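# Unit 5: Gathering Examples in Simulated Rooms

Handout for students in the robot learning sequence. Prepared by Sille Steinarsdóttir. Read before the second laboratory session.

## 5.1 Purpose of the unit

A policy learned from examples can be no better than the examples it receives. Earlier units treated the learning method as the main subject and took the data as given. This unit reverses the order. Students will plan a small collection in simulation, carry it out, and submit the resulting set together with a written record of how it was made.

The course uses the Stavirura simulator with the Vidcombe set of indoor rooms. Fadia, the recording tool, stores each episode as a sequence of rendered views, commands and joint readings. All three are installed on the laboratory machines, and no other versions may be used for graded work.

## 5.2 Terms

**Episode.** One continuous attempt at a task, from reset to stop.

**Step.** One entry within an episode: a rendered view, the command given at that moment, and the state of the simulated robot.

**Operator.** The person or program issuing commands. In this unit the operator is always a student.

**Coverage.** The range of rooms, starting positions and viewpoints present in a set. Coverage is a property of the whole set and cannot be judged from a single episode.

## 5.3 Views that contain little

Students reviewing their first recordings often ask whether steps without the robot's arm in view, or without the target object, should be removed. The rule in this course is that they stay. A mobile robot spends much of its time turning, approaching and searching, and the policy must choose a command at each of those moments as well.

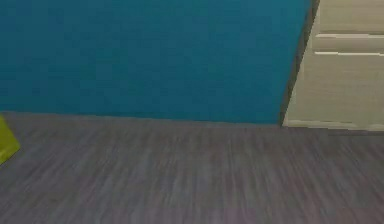 A policy trained only on well-framed views has no basis for action when the target is outside the camera's field. It may stop, or it may repeat the last motion it learned. Both faults appeared in last August's projects, and in each case the students had trimmed the search portion from their episodes before training.

Plain surfaces deserve the same care. Walls, floors and cabinet fronts give few features by which a position can be judged, and two different places in a room may produce nearly the same view. Where this occurs, the commands recorded at the two places may disagree. The disagreement should be reported. Students should then test whether a short history of earlier views, given to the policy as additional input, resolves it.

Colors in the rendered rooms are often flat and strong. A policy can come to depend on a wall color in place of the shape or location of an object - a dependence that stays hidden until the color is changed. Each set must therefore include episodes in which the room's surface colors have been varied.

## 5.4 Collection procedure

1. Load the assigned room and confirm that the random seed is written in the session log.
2. Reset the robot to a starting position drawn by the simulator. Do not choose the position by hand.
3. Begin recording before issuing the first command.
4. Complete the task or stop after 977 steps.
5. Mark the outcome as success, failure or operator error.
6. Save the episode under the next number, whatever the outcome.

Each student submits 35 episodes. At least 14 must begin with the target out of view. Failed episodes count toward the total, but episodes marked as operator error do not and must be replaced. They are kept in a separate folder and submitted with the rest.

## 5.5 The written record

The record should be no longer than two pages. It states the room, the task, the seeds used, the color variations applied and the share of episodes in each outcome class. It also names any kind of view that the student believes is missing from the set. Marks are given for an accurate account of gaps, and a set with known gaps may still receive full credit.

Allow about 15 minutes to write the record after collection ends. It should be completed in the same session.

## 5.6 Preparation

Read the Kofler notes on operator consistency, sections 1 and 2. Bring a one-paragraph plan stating which starting conditions you expect to be hardest for the policy and how your episodes will represent them.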